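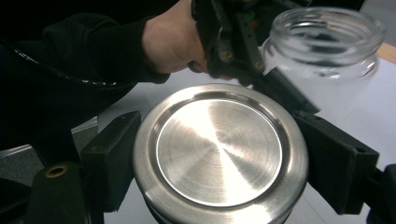 Borley Print Workshop
Exhibitions and Editions Meeting
Minutes, January 8, 2025

Present: Mareike Vogler (chair), Enda Moynihan (editions), studio manager, gallery assistant, two artist members
Apologies: framing supervisor

1. Minutes of the December meeting
Approved with one correction. Under item 4, "lithograph" should read "photo-lithograph".

2. Mac Giolla portfolio
E. Moynihan reported that proofing is complete on all plates except plate 3. The aquatint on that plate is biting unevenly along the lower margin. It will be regrounded and proofed again before a bon à tirer is signed. The edition stays at 20, plus artist's proofs. Paper for the full run is in the flat files and has been checked for deckle damage. The colophon text still needs the typeface credit.
Action: E. Moynihan to send the revised colophon to the artist for approval.

3. Steltstead loan exhibition
The checklist now stands at 41 works. Steltstead has asked for condition reports on outgoing works before crating and again on arrival. M. Vogler noted that the current report form has no field for hinge type. The form will be amended. Light levels in the north room were discussed. The two hand-colored etchings will hang on the inside wall, away from the windows.
Action: Gallery assistant to revise the form and circulate it.
Action: Studio manager to confirm crate dimensions with the shipper.

4. Ink and solvent supply
Urninex has changed the can size for its etching black. Stock on hand will cover the Mac Giolla edition but not the spring classes. Members agreed to order one can of the new size and run a drawdown against the old stock before placing a larger order.
Action: Studio manager to order.

5. Press room
The felts on the large etching press are due for replacement. The sizing catcher has hardened at one end and is leaving a faint line on dampened sheets. Use of the press is limited to proofing until new felts are fitted. The small press is unaffected.

6. Member access
Almost 95 percent of key deposits have been reconciled with the sign-out book. The remaining entries will be checked against the old ledger.

7. Other business
An artist member asked whether drying racks could be labeled by edition. Agreed. Labels to go on the left upright.

Next meeting: date to be set once the Steltstead shipping schedule is confirmed.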